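# Bench tips for people who now share a bench with robots

I've worked at Onach for years, mostly sorting, packing and wiping things down, and when the arms came in I figured my job would be half gone by summer. It isn't gone, but it sure has changed! I used to handle every item myself. Now I spend most of my day getting the table ready and deciding what goes on it, so these are the housekeeping habits I wish I'd had in my first week.

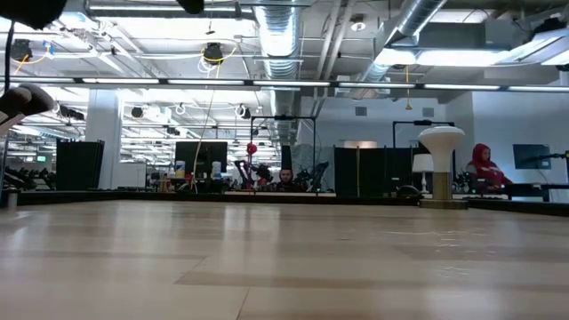
My first tip is to clear your bench before you clear anything else. I used to keep my coffee, my tape and my phone right where I worked (we all did), and an arm doesn't know to go around a mug. We keep the big wooden tabletop mostly bare now, with the lamp off on the right side, and drinks go on the desks behind with the monitors. A barely damp cloth, then a dry one, always along the grain. Skip the spray polish, please. It leaves a film and small things slide on it.

Overhead light matters more than it used to, too. If you see a hard shine on the table from where you're standing, move the small lamp before you move the work.
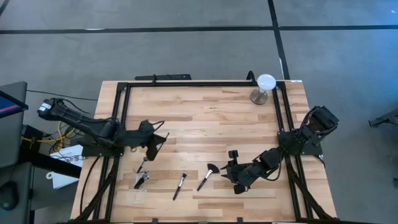
Do you need to know programming to work next to one of these?

Most of us don't. I learned how to start it, how to stop it and who to call, and that took me 2 afternoons. The rest is the same good sense you'd use around a hot oven.

What I did have to learn was how to lay things out. Small slim items want space between them, wide enough that you could pick one up without nudging its neighbor. I used to line everything up like silverware in a drawer, very pretty, and then I'd end up redoing it. Leave gaps! Our whole crew at the Osby building does it this way now and the afternoon goes a lot smoother. 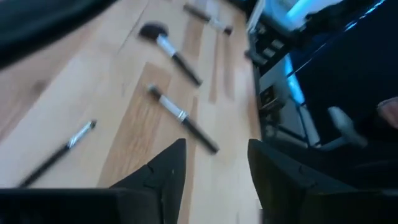

*Page last changed: Sat 2 May*

Makeup brushes are a good thing to practice with, by the way, because the handles are skinny and the heads come in every size. Wash them in lukewarm water with a drop of dish soap, squeeze the bristles in a towel and dry them flat. Never stand them up wet, or water creeps down under the metal and loosens the glue. Wipe the handles last, since greasy handles are slippery for fingers of any kind.

Cables next. Mine get a soft hook-and-loop wrap and a tag at both ends, and I do a quick look under the table at the start of every shift. Zip ties are cheaper but you'll be cutting them off by Thursday, and then there's the little sharp stub that gets your wrist.
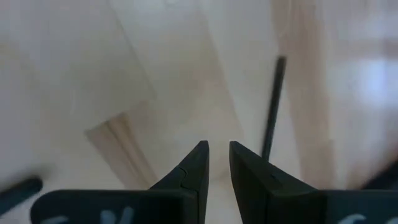
*Both fingertips, dark green and pointed.*

Fingertips get the same cloth as the bench, only with everything powered down first. I check that nothing is stuck in the gap and I leave the screws alone. That part belongs to the tech side, and I'm happy to let them have it.

As for my own hands, they're less sore than they were in April, though my feet hurt more from all the walking between tables. Get a decent mat. I also asked for a stool and got one, so do ask. Next time I'll write up how we label the Clotinen bins, which needs its own page.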